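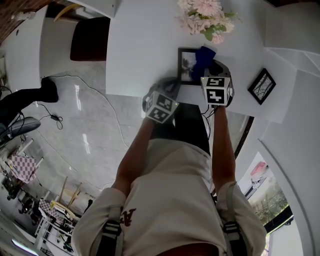 Tabletop & Card Game Design — Handout 6
Resource curves and the mid-game stall
April 2026

Bring this to section. Printed copies ran out last time so please save the file.

Recap from handout 5: a deck is a budget. Every card costs something (mana, coal, action points, a discard) and the player gets a fixed trickle of whatever that is. The curve is just cards sorted by cost. You all drew curves for the Gindgate starter decks, most were fine. Common mistake — counting lands as zero-cost cards. They aren't on the curve at all, leave them out.

1. What a stall is

Both players have stuff on the board, neither one wants to attack. Cards keep coming, board gets wider, game gets longer, still no attacks. Players call it "clogged" or "gummed up". In playtest notes it shows up as turns getting slower while life totals stay flat.

Not the same as a slow start. Slow start = nothing to do. Stall = plenty to do, none of it worth the risk.

Not the same as a lock either. A lock is one player stopping the other. In a stall both could move and both are right to wait.

2. Where it comes from

a) Defense cheaper than offense. In Mornunetti the cheap Warden blocks anything up to cost 4. So a 2-cost card holds off a 4-cost card all day. Attacker pays double and gets nothing.

b) No clock. If waiting is free people wait. Look at what happens in your game if both players pass ten turns in a row. If the answer is nothing you have a problem.

c) Attacking exposes you. Tapped creatures can't block. Fine rule, very old rule, but stack it on top of (a) and nobody swings.

d) Card draw too even. One card a turn each, similar decks, the gap between players never opens up.

Usually two of these together. One alone rarely does it.

3. Worked case: Mornunetti, first printed rules

We have the class log for this one, 88 games, open rules, no coaching. 19 of them ended by agreement or by the room closing. All 19 had at least one Warden on each side by turn five. Read the log yourselves before section, it's the sheet called "warden" in the shared folder.

What the revision did:
— Warden goes from cost 2 to cost 3
— Warden can't block two turns running
— new Flood marker, moves up one each round, at the top both players start losing cards

First change helps a little. Second one matters alot more, the attacker now knows when the door is open and can plan for it. The third is the clock. Some of you will hate the Flood marker (it punishes control decks hard) and that's a fair argument, put it in your response.

4. Kinds of clock

Hard clock: game ends on round X, count points. Simple. Downside, last round gets weird, players dump everything because there's no tomorrow.

Soft clock: cost of waiting goes up. Flood marker is this. So is an empty deck loss, though in most games that one comes too late to change how anybody plays.

Prize clock: something good in the middle of the board, and it gets bigger if no one takes it. Fahy does this with the toll chest. Best of the three for beginners I think, it feels like a treat and they walk into the fight on their own. 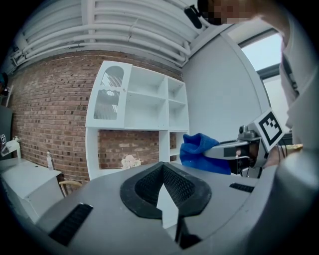
Mixed clocks are OK but keep it to two. Bridine has four if you read the advanced rules closely and new players forget at least one every game. A clock the table forgets to move isn't a clock.

5. Fixing it with the curve only

Sometimes you can't touch the rules (expansion set, licensed game, publisher says no). Then you only have card costs and card text.

— Evasion at cost 3 to 4. Fliers, tunnelers, whatever your theme calls them. Few, but everybody should see one or two in a draft.
— Attack triggers. "When this attacks, draw a card." Even a bad attack pays something back.
— Top-end cards that end games. A 7-drop that just blocks well is making it worse.
— Fewer walls. Check your common slot first, commons are most of what people actualy draw.

Don't fix it with board wipes. A wipe resets the stall, then you get a second stall. Game is now twice as long.

6. Exercise for section

Pairs. Take the Gindgate river deck against itself. Play to turn eight, stop, write down:
the number of legal attacks each player had, the number they made, and why they skipped the rest. One line each is fine.

Then change ONE card. Cost or text, not both. Play again from the start. Compare.

Swap sheets with the next pair and see if they can guess which card you changed from the numbers alone.

7. Reading and due dates

Course pack p. 31–40, skip the sidebar on auctions, we get to that in May with bidding games.
Response paper one page, either side of the Flood marker argument. Use at least one game from the log, by its log number.
Own-project people: bring your curve and your clock written on the same sheet. If you don't have a clock yet write "none" and we'll start there.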